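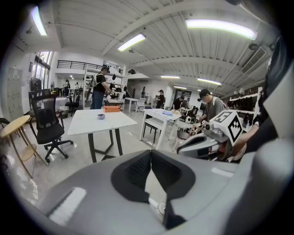 Hornodar Athletics – Player Recruitment Department

Progress report to the general manager, May

You asked whether the Garerix scouting ratings are worth renewing. My answer for now is that I wouldn't sign anything yet.

We have run 2641 college players through the system. It agreed with our own scouts on most of the names near the top, but so would anyone with a newspaper. The cases that matter are in the middle rounds, and there the ratings jump around. One cornerback moved up to 9 places on our list after a single workout time was corrected. I asked the vendor why and got a chart back.

Prodromos Stamatopoulos has gone over the offensive linemen by hand. He likes two of the system's late-round picks and thinks five others are badly overrated, mostly players who started against weak schedules. The vendor says strength of schedule is already in the number. I'd like to see where.

Medical grades are still not loaded. We were promised them before the spring meetings, then after.

Spending is within budget, apart from extra travel to the Balaskas regional camp – I approved that and would again.

Next we will rerun our last two draft classes using only what was known at the time. If the ratings can't beat our old board on those, I will recommend we let the contract lapse and put the money into another area scout.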